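Notes from the Flaser open day

Posted 03/03/2019

I had been meaning to get to one of the Flaser open days since January and finally made it. The group works on mobile manipulation, which in their case means a wheeled base with two arms doing household tasks in a simulator called Drisutness. The visit was two hours of demonstration with a short question session at the end. What follows is mostly from my notebook, with the parts I couldn't read left out.

The session was run by Emmett Mahmoud, who maintains the scene library and most of the controller code. He skipped the slides and went straight to a running instance on the big monitor, which I appreciated. The test home is a kitchen that opens onto a dining area, and the kitchen counter is where most of the manipulation takes place. Each episode starts with a reset, an instruction in plain text and a time limit of 75 seconds of simulated time. 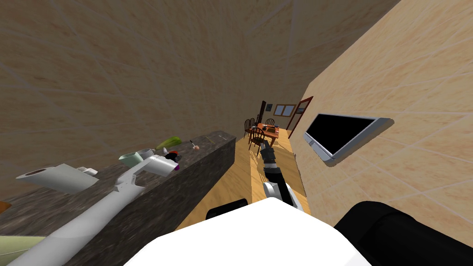 The simulator renders several cameras per step. One sits on the body and gives the policy both arms plus the room. There is also one at each wrist, and these are the ones the grasping network relies on in the last part of an approach. Control runs at 20 Hz. Physics runs faster than that, but Mahmoud didn't give the exact figure and I forgot to go back to it.

I asked about the camera tilt, which is steep in a lot of the views. The mounting angle is randomized at reset, within limits. The reasoning is that a real camera bracket will never match the CAD model, and a policy trained on one fixed angle tends to fall apart when the bracket is off by a few degrees. I have seen the same thing on our own bench with a fixed arm, so I had no argument with it. He did say the range was chosen by feel and that nobody on the team has run a proper sweep.

Contact was the weak point, by his own account. Light items such as a cup can slide out of a closing gripper if the friction values are low, and if they are raised too far the object behaves as though it were glued on. The compromise lives in a material table edited by hand. The previous engine, Zembridge, handled this better but was too slow for batch training – they dropped it last year and kept only the asset converter.

We watched 5 episodes in full. The policy finished two of them. Of the other three, one ran out of time with the arm still moving toward the counter, and two ended in a missed grasp. I would have liked to see more, but it was a fair sample and it hadn't been picked in advance. Someone in the back row chose the seeds.

The wrist views were the most useful part for me. When the wrist rotates away from the work surface, the image can be mostly wall or floor tile with the fingers in front of it, and depth estimation on a repetitive texture like that is poor. Their fix is a small confidence head that tells the controller to lean on the body camera when the wrist view has little in it. 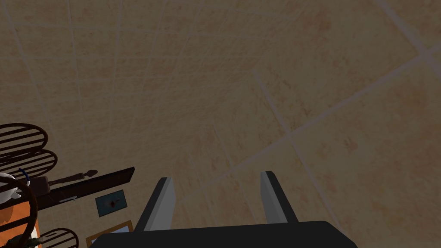 Filed under: Robotics, Site visits

The question session was short. Somebody asked about transfer to hardware and got a careful answer: they have a physical arm, it is used for checking gripper timing, and no full task has been run on it yet. Another visitor wanted to know about the scene format. It is a text file plus meshes, with joints for doors and drawers defined separately. The converter for it is called Gauthier and will be released when the documentation is done. No date for that.

My own question was about logging. Every episode stores joint states, commands and all camera streams, compressed, and failed episodes are kept for as long as successful ones. That takes more than 2 terabytes already – the disks were the loudest thing in the room.

I have a copy of the parameter sheet for the confidence head and will try it on our wrist camera once the new mount is in.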